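4.3 Collecting folding data in homes

The laboratory set described in Section 4.2 was recorded on a grey table with a plain background. Policies trained on it alone did well on that table and badly elsewhere. In early trials the most common fault was a grasp that closed short of the cloth, or one that took hold of the bedding underneath. We therefore recorded a second set in lived-in bedrooms in Lurkby, using the hand-held gripper in place of the arm.

The hand-held gripper has the same finger geometry as the one fitted to the arm, and the camera sits in the same position relative to the fingertips. This means that the view recorded by a person holding the tool is close to the view the policy receives at run time. The remaining difference is in how the tool moves. People turn the wrist further than the arm can, and demonstrations that went outside the reach of the arm were removed before training.

Participants used the bedding that was already on the bed. They were asked not to smooth or clear it, and no extra lighting was brought in. Each was given a plain white cloth and told to fold it in half, then in half again, and to move the result to one side of the bed. They could start from any corner. Kerstin Halvorsen ran the visits and reset the cloth between demonstrations by picking it up at the middle and dropping it. Seven homes took part and the set holds over 2000 demonstrations, which we call Ollstead.

Labelling was kept light. For each demonstration we marked the moments at which the fingers closed on the cloth and released it. Two annotators worked separately and differences were settled by Siv Granström. We did not label the outline of the cloth, and the policy has no separate step that finds it.

Patterned covers turned out to be the hardest condition for the baseline. A printed flower or leaf gives strong edges that have nothing to do with the cloth, and a plush surface gives way under the fingertips, so that contact is felt later than on a table. White cloth on a strongly coloured cover is easy to separate by colour, but the layers within the fold are not, as they differ only by faint shading. Where a lower layer sticks out past the upper one, the policy has to decide whether to take one layer or both. Figure 7 shows a view of this kind, with the gripper open at the folded side of the cloth.

We trained three versions of the policy: one on the laboratory set, one on Ollstead, and one on both. All three share the same network and training schedule. The version trained on both sets made fewer grasps on the bedding than either of the others, and the gap was widest on patterned covers. Picking up a single layer remained unreliable for all three. Section 5 returns to this fault and tests whether a slower approach to the edge reduces it.
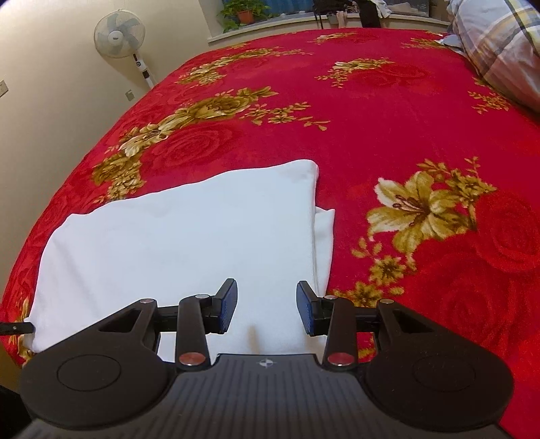 Figure 7. Gripper view of a folded white cloth on a floral plush blanket, fingers open.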